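Virow's rent-a-robot training service gets a cool reception

A Drirnholm firm that offers to teach robot arms new jobs by the month is looking for its first paying customers, and some of those it has courted want to see rather more before they sign.

Virow launched the service, which it calls Plakia, in May. For £1160 a month a customer gets time on the company's arms, a set of hand-held grips with a camera built in, and a member of staff to run the sessions. Someone holds the grips and does the job by hand, over and over, and the recordings are used to train an arm fitted with fingers and a camera of its own. The customer supplies the parts and says what a good result looks like.

The brochure says a new task can be ready in "up to 17 working days". It does not say what happens on the eighteenth. Nor does the price cover an arm to take home, which has to be bought or leased separately, or any retraining if the customer changes its packaging, its trays or its lighting.

Selina Kälin, who runs Plakia for Virow, said the monthly fee was meant to get small firms over the first hurdle. "They don't want to hire an engineer to find out whether a robot can put their lids on," she said. "They can come to us, show us the lids, and we'll tell them."

Asked how often the answer had been no, she said the company did not publish that.

One firm that has tried it is Mockus, which packs spare parts for garden machinery on the edge of town. It took a three-week trial in the spring and chose two jobs: putting rubber seals into bags, and sorting bolts that had been tipped into the wrong bins. Rupert Egger, the packing manager, said the bolts went well enough. The seals did not.

"It would pick up one, then two stuck together, then one, and it was just as happy with either," Mr Egger said. "Our customers aren't. I had a person standing beside it checking the bags, and I already have a person who can fill the bags."

He said he had no complaint about the staff, who were patient and quick to try again. His doubt was over the sums. Mockus would have had to lease an arm, find floor space for it and pay again each time a supplier sent a different seal. It has not renewed.

Ms Kälin said thin rubber was among the harder things for any gripper and that the trial had been a short one. Virow has since changed the finger pads and would be glad to have Mockus back, she said. Mr Egger said he would go if it was free.

The sessions take place at Virow's own rooms in Drirnholm, across from a multi-level car park, where arms, hand-held rigs and a monitor on a swing arm share the floor by the windows. Customers are welcome to send their own staff to do the demonstrating, and Virow says the results are better when they do. Those hours are not charged for, but they are not paid for either, and a small packing firm will notice a good worker gone for three weeks.

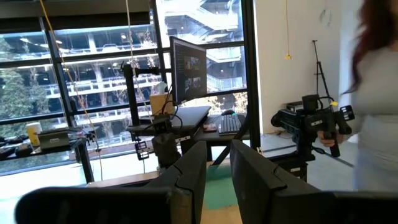
What the fee covers

The £1160 buys one task at a time. A second task started in the same month is charged at half the rate. Recordings are kept by Virow unless the customer asks in writing for them to be deleted, and the contract allows the company to use them to improve its other work. Anyone with a process they would like to keep to themselves should read that page twice.

There is a minimum term of three months. Visits can be booked from 10am, and Virow asks customers to bring their own samples.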